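How a Canal Lock Works

Boats cannot climb hills. Water always runs down to the lowest place it can reach, so a canal that goes over high ground needs some way to lift boats up and set them down again. The thing that does this is called a lock.

Think of a lock as a long box with no lid. The two long sides are walls of stone or concrete. At each end there is a pair of heavy gates. One end opens onto the high part of the canal and the other end opens onto the low part. The space in between is called the chamber.

Going up

Suppose you are on the passenger boat Brudska, which takes people through the lock at Stornside every summer. The boat comes along the low part of the canal. The water in the chamber is low too, so the bottom gates can open and the boat goes in. A crew member loops a rope around a post on the side and holds on to it.

Then the bottom gates close. The lock keeper opens small doors called paddles near the top gates. Water flows from the high part of the canal into the chamber. The water rises and the boat rises with it. No pump is needed. The water is only running downhill, the way it always does. 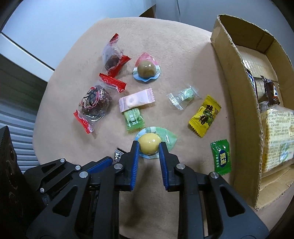
When the water in the chamber is exactly as high as the water in the upper canal, the filling stops. The top gates can now be opened and the boat goes on its way. At Stornside the lift is 3 meters, a bit higher than the ceiling in most bedrooms.

Going down

Going down is the same thing backward. The boat enters from the high side and the top gates close behind it. The keeper opens the paddles at the bottom, and the water drains out into the low part of the canal. The boat sinks slowly until it is level with the lower water. If you stand on deck, you will see the walls get taller and greener. The green is algae, which likes wet stone.

Why are the gates shaped like a V?

Look at a pair of lock gates from a bridge and you will see that they do not meet in a straight line. They make a wide V, and the point of the V faces the high water. The high water pushes on the gates and squeezes them together. The harder it pushes, the tighter they shut. Even a very strong person cannot open them while the water is higher on one side. Once both sides are level, one grown-up can often move a gate by leaning on the long beam at the top.

What if the hill is really high?

Then the builders put in more locks, one after another. This is called a flight, or a staircase if the locks are joined together. The Taheri canal has 29 locks along its length. The cruise boat Nirnano takes two days to go through all of them, and the passengers sleep on board for one night.

Boris Koubek is the skipper of the Brudska. He has to steer into the chamber very slowly, with not much room on either side. His boat weighs 340 tons and has no brakes. To stop, he runs the propeller in reverse.

Staying safe on deck

Keep your hands and feet inside the rail. The boat may bump gently against the wall, and a gentle bump from a big boat is still a strong one. Sit down when the crew asks you to. Do not touch the ropes, even the ones that look loose.

Words to know

Chamber: the space between the two sets of gates.
Paddle: a small door that lets water in or out.
Flight: several locks close together.
Lock keeper: the person who works the gates and paddles.

Try it at home

Cut the top off a milk carton, put it in the bathtub, and float a cork inside it. Pour water in slowly with a cup and watch the cork go up.

Written by Vendula Machala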